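Bultholm Play Food and Basket Set

Product code 3178
Range: Bultholm Early Years
Supplied by: Vellari Educational Supply

The Bultholm Play Food and Basket Set is intended for nurseries, reception classes and childminding settings. It supports role play at the home corner table, early sorting work and first conversations about meals and shopping. The set is supplied complete and requires no assembly.

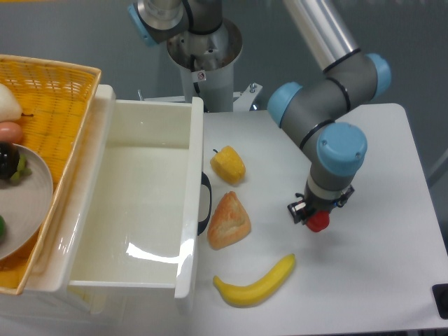
Each set is packed in a single carton and should be checked against the enclosed contents list on delivery. Missing or damaged items must be reported to Vellari within 16 working days. Replacement pieces may be ordered singly through the Nudow spares service, quoting the product code and the item letter shown on the list.

Suitability

The set is recommended for children aged 3 years and over. Adult supervision is advised at all times. Settings that also care for younger children should store the smaller pieces out of reach when the table is not staffed.

Cleaning and storage

Food pieces may be wiped with a damp cloth and mild soap. They should be dried fully before being put away. The basket should not be soaked or placed near a heater. Dishwashers and bleach-based cleaners are not suitable for any part of the set.

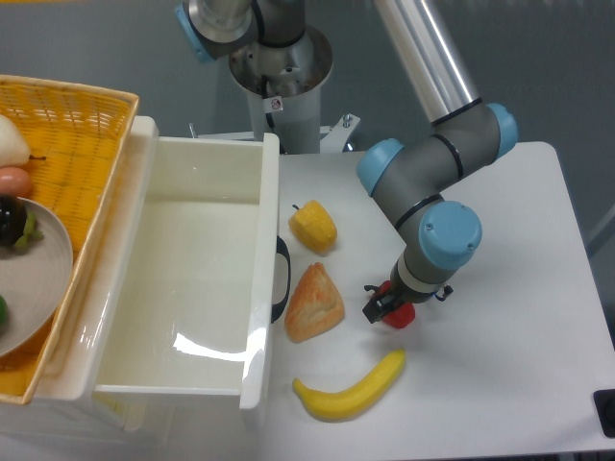 Small red fruit from the play food range.

Using the set with a group

Teaching notes are included and cover matching, naming and simple shop games. The notes may be copied for use within the purchasing setting. Further copies in large print are available on request.

Ordering and delivery

Schools and nurseries holding a Vellari account may order by purchase order. Other customers are asked to pay at the time of ordering. Orders for more than 123 sets are handled by the contracts department and are quoted separately. Deliveries are suspended for the first week of August each year.

The Bellini play kitchen and table are sold separately.

Page last revised: January 3, 2022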